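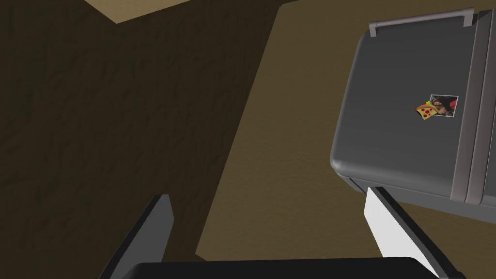 How does a robot learn to work in a kitchen?

A robot does not know what a fridge is. It has to practice. A real kitchen is a risky place to start, so many robots begin in a pretend one inside a computer. This is called a simulation.

The team at Nasside built a simulated kitchen named Grivcombe. It has a long counter, a fridge and things to cook with. 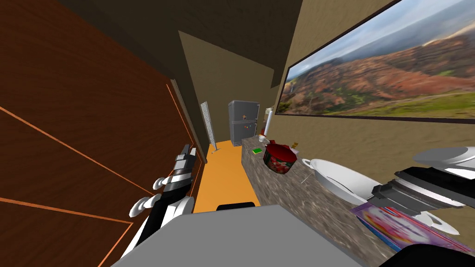 The robot in Grivcombe has two arms, and each arm ends in a gripper. A gripper is a kind of hand with two fingers. The fingers can move apart and close together.

The team wanted to find out if more practice rooms make a better robot. They trained one program in a single kitchen and another in 18 different kitchens. Then each program had 50 tries in a kitchen it had never met.

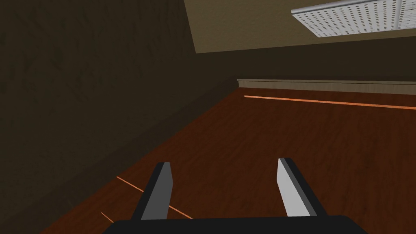 An open gripper above the wood floor in the simulated kitchen.

The first program finished 3 of its tries. The second one did much better. It had learned that a pot can be red or blue, and that a fridge can stand in any corner.

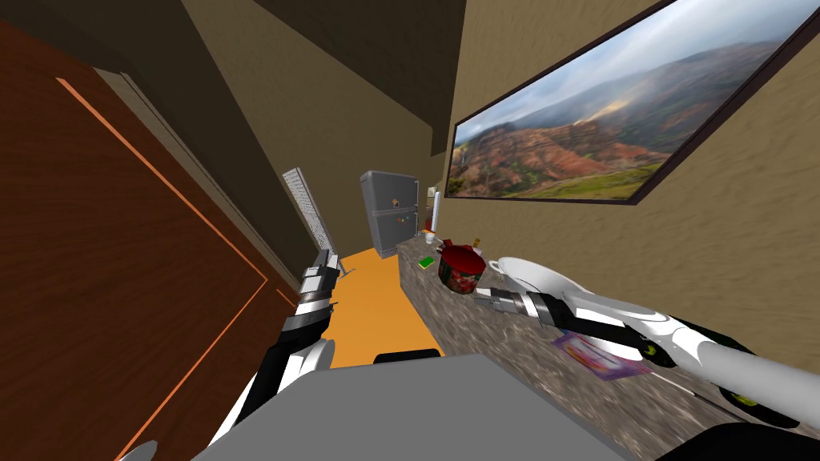
Practice took 1,572 runs for each program. In a computer, many runs can happen at the same time.

Words to know
Simulation: a pretend world made by a computer.
Program: a list of steps a computer follows.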